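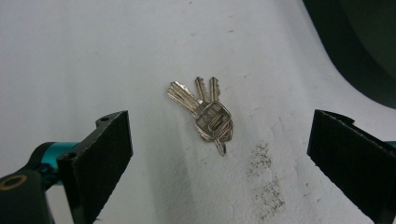

Building access: key system changeover at Prenirow

The mechanical locks on the Prenirow site will be replaced in stages between March and June. The work covers 230 cylinders in the main building, the annex and the two outbuildings on Kos Lane. Tenants should read this item before returning the key request form, as several rules differ from the ones in force now.

Why the present system is being retired

The existing master key system was designed when the site had one tenant and a single loading entrance. It was extended twice, first when the annex was built and again when the second floor was divided into suites. Each extension used up combinations that the original chart had held in reserve. A pin tumbler system has a fixed number of usable key cuts, and every level of master keying reduces that number further. The chart now has no free changes on the second floor, so any new suite there would have to share a cut with an existing one.

Wear is the other problem. The cylinders in the stairwell doors have been in service longest and now accept keys that are slightly off depth. A worn cylinder that turns for the wrong key gives no sign of a fault, and it usually comes to light by accident. The survey in November found 38 cylinders outside tolerance, most of them on exterior or stairwell doors.

The patent on the key blank has also lapsed. Blanks can be bought over the counter, and the stamp asking shops not to copy the key has no effect on a shop that chooses to ignore it. The records office holds signatures for 416 issued keys. The number in circulation is certainly higher.

What is being installed

The new cylinders are supplied by Ultden and use a restricted keyway. Blanks are sold only against a signed authorization, and copies are cut at the factory or at one registered shop in Jatumton. The cylinders fit the present lock cases, so doors and handles stay as they are. Where a lock case is itself worn, it will be replaced at the same visit and the door will be out of use for up to 40 minutes. All other doors should take less time than that.

The hierarchy has three levels. A change key opens one suite. A floor master opens every suite and closet on its floor and is held by building staff only. The grand master is kept in the sealed cabinet at the front desk and signed out for emergencies. The old half-level, which let some tenants open a neighbor's storage room, has been dropped. Tenants who share storage by agreement need to say so on the form, and a separate cylinder will be keyed alike for them.

Mechanical room, roof hatch and electrical closet doors will be on their own group outside the hierarchy. Contractors will collect these keys at the desk and return them the same day.

Electronic access was considered for the exterior doors and has been put off. The door frames on the Kos Lane side have no cable path, and battery units did poorly in the cold-weather trial last January — two of them failed to release after a night below freezing. The new cylinders can be swapped for electronic ones later without changing the lock cases.

Exchange procedure

Each suite will receive notice of its date two weeks ahead. On that date the installer will change the cylinders between 7 a.m. and noon. New keys are issued at the front desk against the signature of the person named on the form. Keys are not left in suites or in mailboxes.

Old keys must be returned within the month. This includes spares, keys held by cleaning firms, and keys that no longer seem to fit anything. Please take personal keys off the ring first, and do not tape or label the building keys, as adhesive has to be cleaned off before the metal is recycled. Unreturned keys will be recorded but not charged for, provided the suite's own cylinders have been changed.

Lost keys under the new system should be reported the same day. The desk will decide with the tenant whether the cylinder needs to be rekeyed. A replacement key takes up to ten working days from the time the authorization is signed, so suites with only one key holder are advised to order a second key at the start.

Care of the new cylinders

Do not use oil or general-purpose spray in the keyway. Both collect dust, and the small side pins in this design are more easily held up than the larger pins in the old one. Building staff will apply a dry lubricant every December. A key that begins to drag should be reported, not forced.

Key request forms are available at the front desk and in the tenant folder. The annex is first in the schedule, followed by the ground floor, the second floor and the outbuildings. Annex tenants should return their forms by the end of February.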